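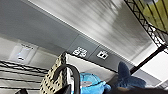
Why Do Some Shelves Have Holes?

Look at the shelves in your home. Perhaps you have a bookcase with flat, solid boards. But in a pantry, in a garage or in the back room of a shop you can often find another kind. It is made of metal wires, and you can look right through it. It is called a wire shelf.

What is a wire shelf made of?

Most wire shelves are made of steel. Steel is very strong, so even a thin rod of it is hard to bend. The factory lays many thin rods side by side, and then puts some thicker rods across them. Where two rods touch, a machine makes them so hot that they melt together a little. When the metal cools down, the rods are one piece. This work is called welding.

After that the shelf gets a coat, like you do in October. The coat can be paint, plastic or a shiny metal. It can be black, white or silver. Its job is to keep water and air away from the steel, because wet steel becomes rusty.

Who holds everything up?

At the corners stand the posts. They are thicker than the wires, and they have the hardest job. When you put a can of soup on the shelf, the can pushes down on a few wires. The wires push on the thicker rods at the edge. The edge pushes on the posts, and the posts push on the floor. So in the end it is the floor that carries your soup!

A can of soup can weigh 500 grams. A big jar of beans can weigh 700 grams. Put one of each together and you have 1,200 grams, which is more than a full one-liter bottle of water.

Why are the holes good?

Air can move through them. Onions and potatoes like this very much – they stay dry and do not spoil so quickly. Light comes through too, so the lower shelves are not so dark. And crumbs and dust have less place to lie down.

There is also a bad side. Small things fall through! A pencil, a coin or a marble will not stay on a wire shelf for long. A thin bottle can stand crooked if its bottom is between two wires. Many people put small things in a box first, or they lay a sheet of cardboard on the wires.

Try it yourself

You need 12 drinking straws, some tape and two piles of books of the same height.

Lay six straws side by side, with a finger of space between them. Lay the other six across them, and tape every place where two straws meet. Now put your little shelf between the two piles, like a bridge. Place an eraser on it, then a small apple. Where does it bend most?

Then take off three of the straws and try again with the same apple. My niece's shelf held the apple the first time, but the second time it went on the floor.

Please do not climb on real shelves, also not on the strong ones. They can tip over. Ask an adult if you want something from the top.

Words to remember

Post: a thick pole that stands up and carries weight.
Grid: lines that cross each other and make small windows.
Rust: the brown-red stuff that grows on wet iron and steel.

Written by Kristine Lacson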